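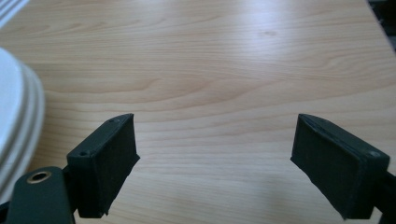 Vultano Grip Pad Set, Hand-Held Gripper
Sold by Bestness
Item 3591-K
Pack of 2 pads (one gripper, both fingers)
In stock, ships from Kidby

Replacement pads, black, textured face. Fits all Vultano hand-held grippers with flat fingers. Does not fit the curved ones, however firmly you press.

When to replace
Our house rule is 1,000 grasps or the first lifted edge, whichever comes first. The lifted edge usually wins. Look along the lower border, where pads start to fray and curl while the middle still looks respectable. A pad that is peeling is a worn pad. It is not "broken in."

Good practice
Change both pads together. One new and one old will pull every plate to the same side and you will blame the operator.
Clean the finger with alcohol and let it dry before sticking anything to it.
Leave the screw holes clear. You will want them later.
Rest new pads overnight before dishes. Forty minutes is not overnight.
Write the change date in the log. "Recently" is not a date.
No superglue. See Returns.

Stacked dishes
The Badawi tabletop checklist (free with any order) asks for one dish per grasp and a pad check before each session. It fits on one page, and people still find a way to skip the second line.

Returns
Unopened packs, 40 days. Pads with superglue on them are yours for life.

Customer note
"Fit fine. Instructions a bit judgmental." Tarek Lamrani

Page updated Jan 3, 2019
Related: pad scraper, finger screws, blank log sheets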